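Salcedo Cable Project

The Salcedo Cable Project is a student robotics project in two-arm handling of flexible objects, run as a two-semester course at Pelloven Technical College. 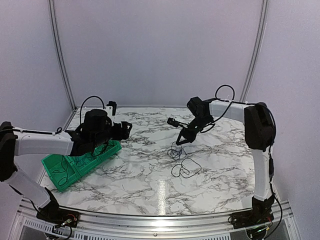
The project's two-arm workcell, with a divided green tray and black cables.

Background

The course was set up by Begoña Sarmiento as a successor to the Dreslow block-stacking lab. Rigid parts had become too easy for second-year students, and cable was chosen as a low-cost material that changes shape each time it is handled.

Equipment

Work is carried out in an enclosed cell with two arms mounted facing each other across a marble-patterned tabletop. Each arm ends in a gripper. Control software, known as Atura, was written by an earlier class and is maintained by the students — changes are merged once per semester, in July and December.

Coursework

Teams of 2 are assigned one task each. In the standard task, cable is picked from the table and placed in a compartment tray. An attempt is limited to 60 seconds and is void if either arm touches a wall. Grading is based on 23 attempts per team, plus a written report on failed grasps.

Records

The shared log lists 1,874 attempts. It was reorganized by Bianca Husar, a former student, who added separate entries for dropped cable and snagged cable.

See also

Dreslow block-stacking lab
Atura (software)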